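Speaker notes — Living With Wood Floors
Stanance home owners' evening, March. Slot is 50 min incl. questions. Don't run over again.

Open fast. Skip the bio, they have the sheet. Ask who has wood floors at home, then who has wet mopped one this week. Wait for the laugh. Go on.

Part one — dirt
Grit is the enemy. Tiny stones off shoes, works like sandpaper. Two mats, one outside one inside. Long mats, people take three or four steps before they stop shedding. Story about the Stanciu house here (short version!!) — nice oak hall, front door straight onto it, no mat for nine years, finish gone in a path to the kitchen. You could see where the family walked.

Vacuum with the brush bar OFF. Say it twice.

Part two — water
Damp cloth, not wet. Wring till it stops dripping, then wring again. No steam mops. Somebody will say the box says it's fine for sealed floors. Answer: seams. Steam gets in the seams, boards cup, edges come up. Sanding a cupped floor too soon makes it worse, let it dry out first, can take months.

Humidity — winter is when gaps show up. Keep it near 50 percent if you can. Cheap meter on a shelf, look at it once a week. Gaps that close in summer, leave alone. Do not fill them. Filler gets squeezed out in July and you are on your knees with a butter knife. 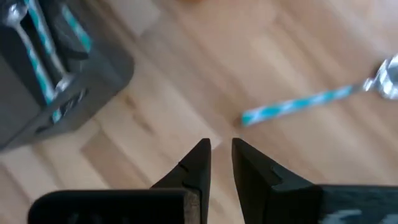

Tomomi Shimada wrote after the last talk that she had filled every gap in her dining room one January and by summer the whole lot had popped up in crumbs, and could I please tell people sooner. So, telling people sooner. Thank her by name if she's in the room.

Part three — light floors
Pale wood shows less dust, more scuffs. Dark is the other way round. Sun changes both, so move the rug now and then or you get a rug shaped patch. Felt pads under chairs, change them when they go flat or full of grit. Nobody changes them. I don't ethier.

Part four — when to refinish
Water drop test. Drop on the floor, wait. Beads = fine. Soaks in and goes dark = time to recoat. Recoat is not a full sand, people mix these up, slow down here.
Money: the Zoninley hall, small one, 122 square feet, came to 655 dollars for a recoat. Furniture moving was extra. Full sand costs a lot more, don't give a number, I'll get held to it.
Smell — sleep somewhere else the first night. Cat too.

Audrey-Anne Kennedy has the sample boards, pass them round at this point, not at the start, last time they all looked at teh boards and didn't hear a word.

Questions. If none, ask about pets and claws, that always gets them going. Sign up sheet for the Flistska workshop by the door, 60 places. Get my extension cord back.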